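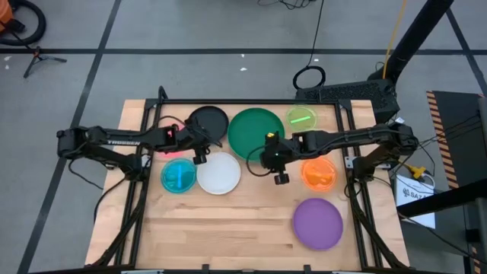 Eight Months of Sundays

2026-07-05

I am typing this on a Sunday, and under the rules I drew up for myself last November that is allowed, provided I enjoy it. So far I'm enjoying it moderately.

The rules, for those who came in late: I stopped working on Sundays. No paid work, no email, no shopping, no errands that could be an errand on some other day. I had been going to church in Nerstead on and off for a long time, mostly off, and that fall the pastor preached on the fourth commandment (or the third, depending on who did your numbering) and observed that it's the only one of the set people brag about breaking. Nobody at coffee hour tells you with a modest little sigh how much they've been coveting lately. But ask them how they are and they'll say they worked all weekend, and look at you to see how impressed you are.

I took this personally. I had sent an email from the pew during the announcements.

So I went home and wrote up a list. In hindsight the list was a warning sign. The commandment itself is fairly short, and mine ran onto the back of the page. It had a section on laundry. Moving wet clothes from the washer to the dryer was permitted if the load had been started on Saturday, but folding was not, unless the clothes were needed for church, and then only the needed item. I had reinvented a couple thousand years of legal argument over one cup of coffee, with worse scholarship, and I was very pleased with myself.

The first Sunday was terrible. I don't know what I'd expected. I think I'd pictured lamplight. What I got was the stretch between lunch and dinner, which turns out to be enormous when you can't fill it with going to the hardware store. I took a nap and woke up at 2:15. I walked down to the river and back. I read the introduction to a book on prayer I'd owned for years, and then I went and stood in the kitchen and looked at my phone, which was in a drawer, so really I looked at the drawer.

By the third week I had found the loopholes. I run my calendar on Texier, and Texier has a feature that lets you write a message now and have it go out later. You see where this is going. I spent a good part of one Sunday afternoon drafting Monday's email in a state of perfect innocence, since none of it would be sent until seven the next morning. My reasoning was that the sending was the work and the writing was more of a meditation. I presented this theory to my wife. She didn't say anything, and went back to her crossword, and I closed the laptop.

There was also the business with the furnace. We have a Gernulard, an old one, and in January it quit on a Saturday night, as furnaces do. The repair place in Altby could send a man out Sunday morning. I stood in the hall in my coat wondering whether it was right to pay another person to break the Sabbath so that I could keep mine at a comfortable temperature. I was ready to go into it at some length. I had the ox-in-the-well verse ready for one side and the part about your manservant and your maidservant ready for the other. My wife, who was also in her coat, called Altby. The man came and fixed it, and mentioned on his way out that he always takes Tuesdays.

I've thought about that a good deal since. He had a day. It just wasn't mine. I'd been going around feeling as though I'd discovered something, and the furnace man had been doing it all along, on a schedule, without a blog.

I should say that the churchgoing part has gone better than the not-working part. I'm there most weeks now. When you aren't allowed to do anything else, church starts to look like an event. I've heard all of the announcements, every one, with full attention. I know which window sticks. I've learned the alto line of a few hymns by standing in front of someone who sings it hard, and I find it coming out of me at the sink.

And the afternoons did loosen up. I couldn't tell you when. Sometime in early spring I noticed I'd been sitting on the back step for a long while and hadn't been waiting for it to be over. The dog was there. Neither of us had any plans. I'd like to report that I was praying, and it may have been something in that neighborhood, but it had no words and I couldn't swear to it.

Then of course I wrote about it here, and said the afternoons had loosened up, and the following Sunday I sat on the step for an hour checking whether they still were. 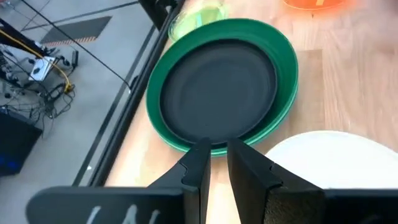

One reader wrote in after that post to say that I was keeping the day the way some people keep a diet, and that a rest you have to monitor is just a second job with poor pay. In her family, she said, the Sabbath had been the day with the good tablecloth and too many cousins, and the rules were there the way walls are there in a house, and you didn't go around admiring the walls. She suggested I have people over.

I read this several times. Then I did what I do with good advice, and made a list of objections. Having people over means cooking, and cooking is work, and the cleaning beforehand is certainly work, and the back page of the rules was clear on vacuuming. I had a reply half written before it struck me that I was using a commandment about rest to get out of inviting anyone to lunch.

So we had people over. We asked a couple from church and their kids, and the neighbor on the corner side, who isn't religious and asked whether there'd be a talk. I told him there wouldn't be a talk. I made soup on Saturday, which settled the cooking question to the satisfaction of the court. We said grace, and the neighbor bowed his head a little late and kept it down a little long, to be safe. One of the kids wanted to know if Sunday was God's day off too, and if so who was in charge. The adults all looked at their bread. I thought it was a fair question and I still haven't got anything for it.

They stayed until almost six. I didn't look at the drawer.

We've done it a few more times, not every week. Some weeks the thought of company is worse than the thought of the hardware store, and we eat toast. I've let the rules lapse, more or less. The list is still on the side of the fridge under a magnet, but the laundry section has a grocery list over it now, and I noticed the other day that I'd folded a whole basket of towels after church without consulting anybody. They were warm and I was standing there.

I do keep to the email. That one I'd defend. If you're thinking about trying any of this, start with whatever you'd be embarrassed to be caught doing in a pew, and leave the towels alone until you've gotten somewhere with it.

I'm aware that plenty of people can't do this at all. The woman who rings up groceries on Sunday can't, and neither can the nurses, and the pastor himself is working flat out from early morning and takes Fridays, when the phone rings anyway. It's easy to be holy about time when you have some. I used to get around that by feeling guilty, which took up most of the afternoon and did nothing for the nurses. What I do now is stay out of the stores on Sunday, for what that's worth, and on Saturday try to be civil in them.

My mother, at 92, thinks the entire project is hilarious. Where she grew up you couldn't play cards on Sunday, or whistle, or use scissors, and she spent her first years away from home whistling on purpose. She wanted to know if I'd gotten to the scissors yet. I said I'd looked into it. She laughed so long I had to move the phone away from my ear, and then she told me that her own mother used to sit on the porch on Sunday evenings with her shoes off, and that it was the only time all week anyone saw her feet. She said that she and her sisters would go and sit by her and not talk. She hadn't thought of it in years, she said, and after that she was quiet for a bit herself, and then asked what we were having for supper.

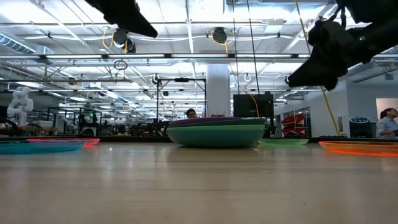
Stacked bowls, with trays on either side.

A couple of things left over from the comments. Yes, I know that Sunday is not, strictly, the seventh day. Several of you have been kind enough to mention it, one of you in 13 paragraphs, and I read them all, on a Monday. I'm keeping the day my church keeps. If I've got the wrong one I expect to hear about it eventually.

No, I don't have a recommendation for a book. The one on prayer is supposed to be very good, and I'm still in the introduction.

As for Texier, they've since added a setting that holds back your notifications for one day a week, and they suggest you use the time to plan the week ahead. I've turned on the first half of that.

It's getting on toward four and the corner neighbor is coming by with corn. He still asks whether there'll be a talk. I think he might be a little let down each time I say no, and I've been wondering whether I ought to have something ready.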